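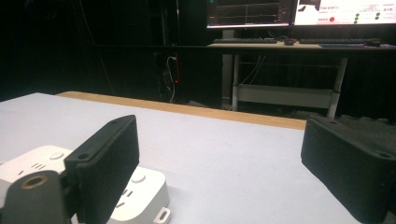 White power strip on the big table, dark end of the room

Welcome to the workroom page! I've been meaning to put this up since January, when we finally got settled in on the second floor at Fodgate, and people keep asking what the place is like. So this is the corner I spend most of my time in – the big table, mostly, and the bits and pieces that live on it.

The power strip first, as it's the thing I get the most questions about (I know, I know). It's a plain white one with rounded corners and a round white button at each of two spots along the top, and the slots are set on a slant. I love slanted slots. If you've ever tried to get two fat chargers to sit next to each other on a straight strip you'll know why! There's also a little white tab at one end with a long hole in it, so you can screw the strip down to something. I keep going back and forth on that. Screwed down, it stays put when you yank a plug. Loose, I can slide it to wherever I'm working, and I move around a lot.

Then there's the table itself. The top is a pale lavender gray, which sounds fancy and mostly means it shows every smudge. I wiped it down and you can still find faint ones if you look. There's a strip of light wood along the far side that I'm very fond of – it warms the whole thing up. We got the table through Eridico when they cleared out their old offices, and it took 20 minutes just to turn it on the landing. I wouldn't trade it. You can spread out an entire project and still have a place for your coffee.

Behind the table it's really dark, and I like it that way. When I first moved in I wanted everything white and bright, but a dark background makes it so much easier to look at what's in front of you. My eyes are less tired by the end of the afternoon, too.

A few things people have asked:

The strip came from Faulkner, the hardware store down the hill. They had a bin of them by the register and I bought 2, one for here and one for the kitchen.

Yes, I switch it off at night. Lamp, glue gun, phone charger, all of it.

The room is 22 feet on the long side, and the table takes up a good share of that.

The old Clolel gallery is still up if you want to see the last place. The counter on that page says 1,637 visits, and I suspect plenty of those are me checking whether it loads.

Next on my list is a proper shelf for the paints, and I'll add it to this page when it's up.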